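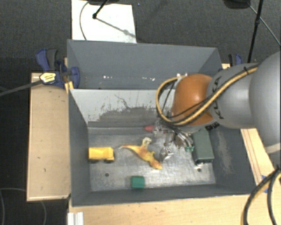
Ranger ses jouets dans des bacs : pourquoi ça marche si bien ?

Tu as sûrement un camion qui traîne sous le lit, un dinosaure coincé derrière un coussin et un cube qui attend le pied de ton père dans le couloir. Aïe ! Aujourd'hui, on parle du bac à jouets, cet objet tout simple qu'on regarde à peine et qui est pourtant drôlement bien pensé.

Un bac, c'est quoi ?

Prends une boîte et enlève le couvercle : tu as un bac ! Il a un fond plat et des parois. Le fond porte les jouets, les parois les empêchent de s'échapper. Une balle posée sur une table peut rouler jusqu'au bord et tomber. La même balle dans un bac roule, touche la paroi et s'arrête. Et comme il n'y a pas de couvercle, tu vois tout d'un seul coup d'œil, surtout si tu regardes d'en haut, comme un oiseau.

Les bacs gris ont un petit avantage sur les autres. Sur un fond gris, un camion jaune ou un dinosaure orange et jaune saute aux yeux ! Un jouet gris foncé, lui, se fait beaucoup plus discret. Essaie chez toi : pose un jouet très coloré et un jouet sombre sur un tissu gris, recule de quelques pas, et demande à quelqu'un lequel il a vu en premier.

Chaque jouet a sa façon de se tenir

Un petit camion tient bien sur ses roues si le fond est plat. Si tu penches le bac, il file ! Un cube est le champion du calme : quelle que soit la face sur laquelle tu le poses, il reste là où tu l'as mis.

Le dinosaure, c'est une autre histoire. Il a une queue pointue, des pattes qui dépassent, une tête, et tout ça prend de la place. Si la queue est trop longue pour aller tout droit le long d'une paroi, couche l'animal en diagonale, d'un coin vers le coin opposé. La diagonale d'un rectangle est toujours plus longue que ses côtés, et c'est une astuce de mathématicien que tu peux utiliser dès ce soir.

Pour l'attraper, cherche plutôt le milieu du corps. Par le bout de la queue, il se balance et pique du nez.

Un peu d'espace, s'il te plaît !

On a souvent envie de remplir un bac jusqu'en haut. C'est rigolo, mais le petit cube vert qui est tout au fond, bonne chance pour le retrouver ! Quand les jouets sont peu nombreux et qu'on voit encore le fond entre eux, la main passe facilement et on choisit sans rien renverser.

Dans sa ludothèque, Anca Bogdan s'occupe de 333 jouets. Elle ne les met jamais tous dans le même bac, tu penses bien ! « Les enfants vident un bac plein pour trouver un seul jouet, raconte-t-elle. Dans un bac presque vide, ils le prennent et ils jouent. » Chaque samedi, elle change une partie des jouets sortis, et les habitués foncent voir ce qu'il y a de nouveau.

Le jeu des deux bacs

Il te faut deux bacs (ou deux cartons ouverts) et quelques jouets de formes différentes. Place les bacs l'un derrière l'autre et mets tous les jouets dans celui de devant.

Choisis ensuite une règle de tri. Ce qui a des roues passe derrière, le reste ne bouge pas. Ou bien les animaux d'un côté et les objets de l'autre. Ou encore par couleur, et là, ça se complique : où vas-tu ranger un dinosaure qui est à la fois orange et jaune ? À toi de décider, du moment que tu gardes la même règle jusqu'au bout de la partie !

Silvan et Alina, qui ont testé le jeu pour nous, ont inventé une version plus difficile. L'un trie sans dire sa règle et l'autre doit la deviner. Alina avait trié selon les jouets qui ont une queue. Silvan a cherché très, très longtemps.

Et toi, quelle règle secrète vas-tu choisir ?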